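About Osent

Osent is a small company in Gasden. We arrange corners for people who speak into a microphone at home: teachers who give lessons from a distance, readers of audio books, people with a podcast and only one free wall. We started seven years ago in a rented room of 35 square metres, and we are still in the same room. The rent went up but the light is good.

When we come to a home, we first look at the surfaces. Customers expect that we will talk first of the microphone, and they are sometimes disappointed when we ask them to clear the table and walk away from it. A surface with a marble pattern is pleasant to look at and forgives small marks between the veins, but it is hard, and a voice comes back from it very clearly. We ask what lies there during the day. Usually it is the laptop, and the laptop stays there during the recording too, with its fan, and the table carries the sound to everything that stands on it.

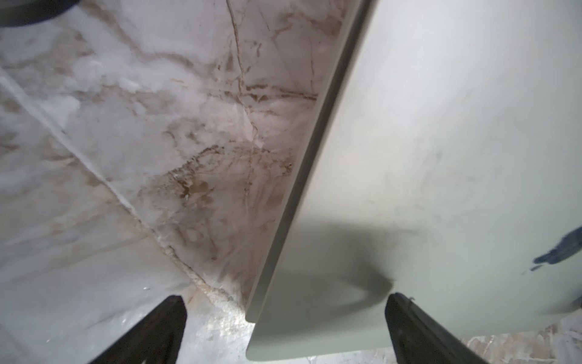

So our first advice costs nothing. Close the laptop when you do not need it and give it a place. If you need it for recording, put it as far from the microphone as the cable allows. We have had customers who paid for foam panels and curtains before they tried this, and we are sorry for their money.

The second thing is the wall. In our own corner we have a terrazzo pattern which we sell under the name Wudorari. It has black, mustard and pink chips on white. We tried plain grey before, and it was correct but sad, and on video calls everybody looked a little ill. A busy pattern also means that the shelf in front of it must be simple.
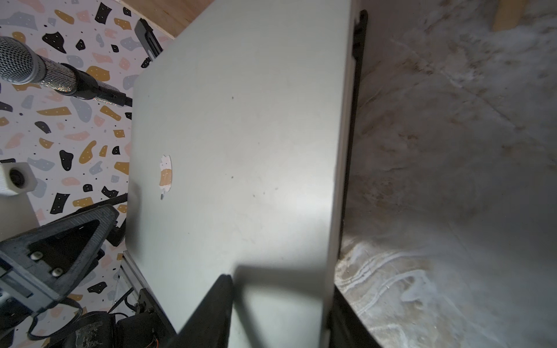
For the shelf we use the model Gwilliam, in light wood. It costs 290 with delivery inside Gasden. The books are not included, of course, but please put books! They help the sound a little and the customer's mood much more. They do not need to stand in a line. A pile lying flat is also good, and you can take the top one without the others falling down.

We keep the closed laptop at the shelf, the microphone on its stand in front, and in the evening all is put back as it was. It took us a long time to agree where "back" is. Now every customer receives a paper with a drawing of their own corner, where each thing has its place written down.

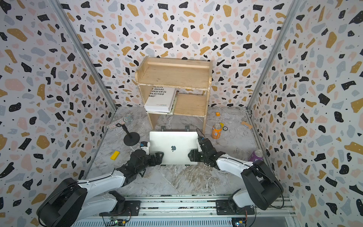

Rhydian Beddoe wrote to us in September that he had laughed at the paper and put it in a drawer, and that after 2 weeks he took it out again and fixed it inside the cupboard door. His only complaint was that we had drawn his books too tidy, and he asked for a new drawing with the pile as it really is.

We made the new drawing. Since then we visit each corner a second time before we draw anything, when people have lived with it for a while. 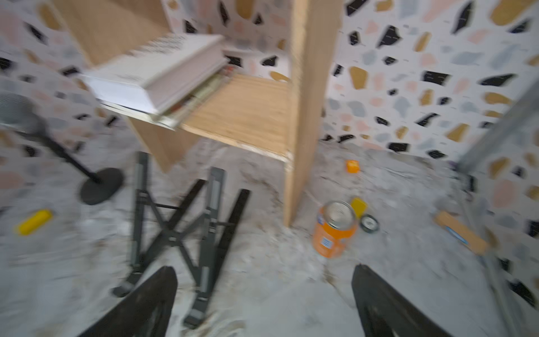
A microphone on a table stand with a round base is enough for most people. We do not sell the arms which are fixed to the wall, because many of our customers rent their flats and may not make holes. If you already have a microphone, keep it. We are glad to work with what you own, also when it is decorated or old.

You can visit our room in Gasden after 10 in the morning. Please ring twice, the bell is weak. If we are recording we will open when the page is finished.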